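5. Comparing fingertips on the hand-held grippers

This section assumes you have finished section 4 and that both grippers open and close without grinding. It covers comparing one set of tips against another. It does not cover the wrist adapters. Those are in section 7, along with the Dobos arm settings.

The Movero sales sheet says its tapered tips will "pick anything a person can pinch." Treat that as a claim to be tested. We ran the tips at the Kustcombe bench and came away with a shorter list than the sheet has. Your list may differ from ours, and if it does, believe yours.

5.1 Before you start

1. Clear the table down to the items you will test. Park spare devices well back from the working area.

2. Close the jaws fully and look at the seam between the tips from above. The tips should meet along their whole front edge. A gap lower down between the fingers is normal and does not need adjusting.

3. Loosen the bracket screws a quarter turn, close the jaws again by hand, and retighten. Skip this step if the tips already meet.

4. Check that your fingers sit in the bracket slots without pressing on the tip mounts. Pressing there spreads the tips and makes a good set look bad.

CAUTION: Keep fingers clear of the closing path. The tips are narrow, and they pinch hard enough to break skin.

5.2 Thin items

Thin items separate the tips faster than anything else in the kit, so do them first. Start with something slim and stiff on the bare table.

5. Bring the closed tips up to the item and stop short of touching it.

6. Open only as far as you need. Opening wide pulls the tips out of line on the Lallen frame, and you will then be measuring the frame.

7. Close, lift, hold for a count of 3, and set the item down.

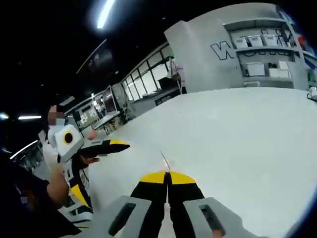
8. Repeat until you have 17 tries with each set. Fewer than that and one lucky run can decide the result. Write down every miss, including the ones you are sure were your own fault.

Note: The supplier's video shows a clean pick every time. It also cuts between picks. We would like to see the uncut version.

9. Change operators and repeat the whole set. If the scores swap places when the operators do, you have learned something about the operators and you still don't know which tip to buy.

5.3 Bags and other soft items

A filled plastic bag is a poor test of grip force and a good test of where you choose to hold. Most of the failures we logged came from grabbing the middle of the bag, where the contents shift and the film folds away from the jaws.

10. Set the bag on the table and let the contents settle.

11. With one gripper, pinch the top edge with the points of the tips. Do not use the full width of the jaw here.

12. Bring the second gripper in low, with one jaw on each side of the bag. Leave clearance. The two operators should agree out loud on who moves first.

13. Lift no more than a hand's width. Higher lifts look better and tell you nothing extra.

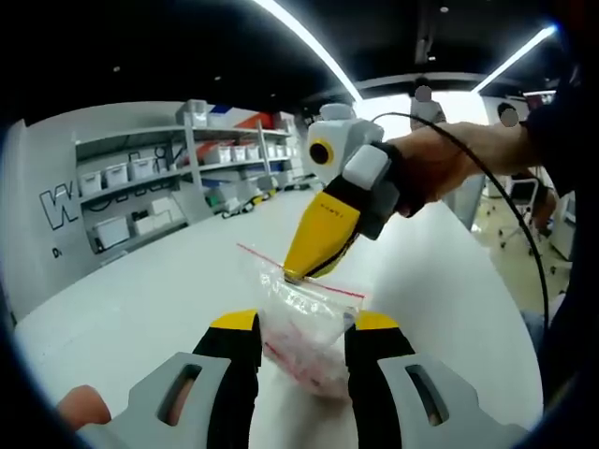

14. Lower the bag, release the low gripper first, then the upper one. Releasing in the other order lets the top flop over and you will have to start again from step 10.

15. Increase the load in steps of 200 grams. Stop at 600, whatever the sheet says. Past that point we were testing the strength of the bags.

CAUTION: Route the cable over the back of the wrist and away from the table edge. A snagged cable tugs the gripper sideways and the camera view goes with it.

5.4 Reading the camera views

Shiny film reflects the ceiling lights, and a reflection can be mistaken for an edge. Before you score a try as a miss from the recording alone, check the other gripper's view of the same moment. Where the two views disagree, mark the try "unclear" and leave it out of the total.

The controller also writes its own "grasp confirmed" flag. Ignore it for this comparison. On our unit the flag came on whenever the jaws stopped moving, with or without anything between them. Lallen support says a later version corrects this. We have not seen that version.

5.5 Choosing a set

If one set wins on thin items and loses on bags, fit it only where you handle thin items. Do not average the two scores. For mixed work, keep the set your operators dropped least with, and repeat 5.2 after any tip change.

Record the chosen set on the card in Appendix B, then go on to section 6.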